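I bought the Tarnix front loader in June, mostly for the quiet spin, and I'm pretty smitten! It gets through almost 1,000 spins a minute and I can still hear the radio.
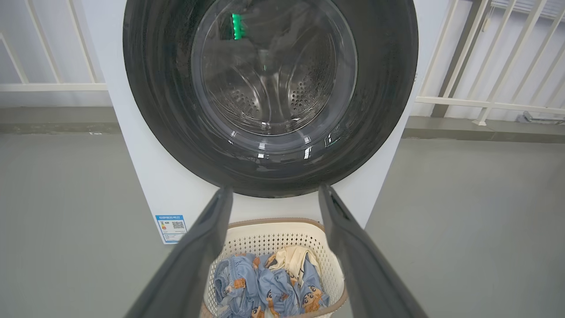 The drum, seen through the door glass.

Towels come out fluffy (my old Davum left them like cardboard), though the quick cycle is stingy on rinsing. I add a second rinse for jeans. The beep at the end is way too loud, too. 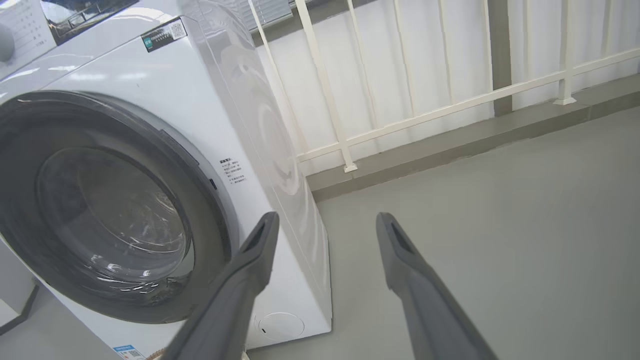
Does it handle a king-size comforter?
Mine fits if it's a thin one, but I take the thick winter one to the laundromat.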